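# Root beer, second try 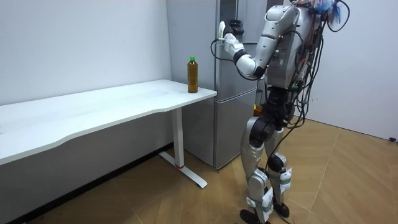
My September batch of root beer is finally bottled, and I'm so much happier with it than the first one (which Zlata very kindly described as "toothpaste, but friendly"). I used the recipe Danylo Horobets gave me back when we both worked at Wainwright, with less wintergreen this time and a good spoonful of molasses. It made 16 bottles. They sit on the counter for two days to get their fizz, and then they have to go somewhere cold before the yeast gets carried away, so you really do want a proper fridge for this – a gray two-door one like that would hold the whole batch and still leave space for dinner. Mine is a little old thing with one shelf that tilts, and I had to move the pickles, the mustard and half a cabbage over to Fatima's.

Then there's the label. I wanted to call it Bumness, after the creek behind my grandmother's house, and my brother-in-law Lev thinks that's a terrible name for anything you put in your mouth. We argued about it for most of Monday evening. I drew it anyway, in brown ink on cream paper, with a little fern up the side, and I think it looks lovely!

We opened the first bottle last night at 7, with popcorn. Plenty of foam, a bit of licorice at the end, maybe a touch too sweet for me. Lev had two glasses and didn't mention the name. Next time I'd like to try birch bark, if I can find someone who sells it in small bags.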